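Subject: Re: [softgoods] Washing plush food for the play corner
List: softgoods, the Stongate toy library list

On the wash thread, someone wrote:

> We did the whole Stongate tub last September, 14 pieces, cold
> gentle cycle in a pillowcase, then 3 hours on the line. They came
> up like new. I don't see why people fuss over spot cleaning. The
> Hella bags work just as well as a pillowcase if you have them.
> Arnix powder, half a scoop, no softener. Labels were fine.

Like new is a big claim. I've read the same advice on this list for years and I'd want to know what was in the tub before I tipped ours into a machine.

Were they printed or were the labels stitched-on felt? Printed polyester will put up with nearly anything. Felt won't, in my experience. It pills, the edges curl, and if the colour underneath is a strong one you can end up with a pink border where you used to have a white one. I lost a very nice lemon that way, and it was a cold wash too, so please don't tell me it was the temperature.

Then there's the stuffing. Three hours on the line might dry the outside on a warm day. I squeezed a so-called dry eggplant after a full afternoon in the sun and the middle was still damp. Anything fat and rounded needs overnight at least, turned a couple of times, and I'd still give it a good squeeze before it goes back in a closed tub.

I'm not convinced by the powder either. The Margaritis sheet that came with our second batch says surface wash only, which I know every maker says to cover themselves, but it also says no powder on the fuzzy pieces, and there I think they have a point. It sits in the fibres. A damp cloth, a drop of dish soap and a soft toothbrush has done our lot so far. Slow, yes. We have 566 items on the books and I'm not suggesting anyone does them all by hand, only the ones with trims.

As for buying replacements, the last quote I saw was 500 dollars for a mixed crate – no thanks.

If whoever did the September wash still has the pieces, could you check the label edges and tell us how they look now?
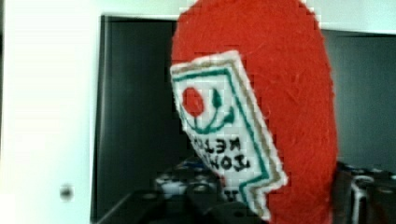
Sauces are what I'd keep out of the machine longest. The big plush ketchup bottle has everything I'd worry about in one toy: fuzzy orange-red fabric, with an off-white label edge right up against it and tan and green lines just inside. One bit of bleed and that margin is gone. I'd brush it along the nap, wipe the label separately with a clean cloth, and leave the pillowcase for the plain bread rolls.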